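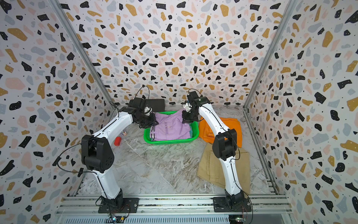
Two white robot arms against terrazzo-patterned panels.

Reading time: 3 minutes
Search this site Type and press enter

I met Bohdan Horobets in his kitchen in Skasdale in October, when the cabbage is at its best and he has very little time for visitors. He gave me an apron and a knife and said that we could talk while we cut.

Horobets has made sauerkraut for 15 years. In the beginning it was for his family only. Now he sells 3000 jars in a season, most of them at the market in Lallton, and in the winter he teaches other people to do it at home.

"My students come with a lot of fear," he said. "They have read that everything can go wrong. I tell them to buy a scale first. If you weigh the salt, half of the fear goes away."

He weighs all of it, the cabbage after trimming and then the salt, and he writes both numbers on a piece of tape which goes on the crock. I asked if an experienced person could do it by hand, as many grandmothers did.

"My grandmother did it by hand, and some years it was wonderful and some years we gave it to the pigs," he said. "She would have loved a scale."

The crocks stand in a cool room behind the kitchen. The oldest ones are from the Pavliuk pottery, heavy and brown, with a channel around the rim which holds water. The lid sits in this water, so gas can leave and air does not come in. He bought the first of them before he had any idea of selling, and it cost him more than his bicycle.

For beginners he does not recommend a crock. He prefers that they use a wide glass jar with a simple valve lid. The one he keeps in class is called Protport, but he told me that he has no strong feeling about the maker.

"With glass you see if the cabbage is under the brine," he said. "In a crock you must open it and look, and then beginners open it every day. Leave it alone!"

I wanted to know how long it should stand. He waits three weeks for the mild kind and longer for the sour kind, which is the one he eats himself. He tastes with a clean fork, and he does not put the fork back.

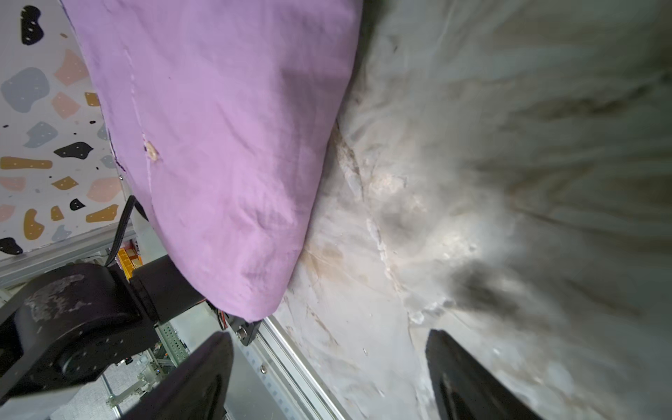

Purple cloth with a small beige button.

We came then to the subject of water. Fresh cabbage gives enough brine of its own if it is salted and pressed well, but a head which has been stored a long time is drier, and then one must add salted water from outside. Horobets sees this as a small defeat.

"I do it, of course. You cannot leave cabbage above the liquid, because mold will come," he said. "But I am a little sad, because the taste is thinner. So in March I stop. I could buy cabbage in March, the shops are full of it. It is not the cabbage I want."

What does he do when there is mold?

"I throw it out. People ask me if they can take off the top and eat the rest, and they ask it three times in three different ways. I understand them, it is a lot of work to lose. But I sell food to strangers, so for me this is an easy question."

He adds caraway to some of the batches and sliced apple to a few. He has tried beets, which he liked, and pineapple, which he asked me to write down as a mistake. He also makes whole heads, cored and packed in a barrel, for customers who want the leaves for stuffed cabbage. These are ordered early and he never has enough – last winter the list was closed before the first snow.

I asked if he wants to become bigger. A shop in Lallton has offered to take another 1000 jars, with a label of its own. He thought about it during the whole summer and said no.

"I would need a second room and a machine for cutting, and a person to wash the machine," he said. "Now I cut with a board which has two blades, and I wash it in the sink. I like my evenings."

By then we had filled one crock. He put in the weights, poured water into the channel and wrote the numbers on the tape. My part of the cabbage was cut much too thick. He mixed it in with his and said that it would need a few days more.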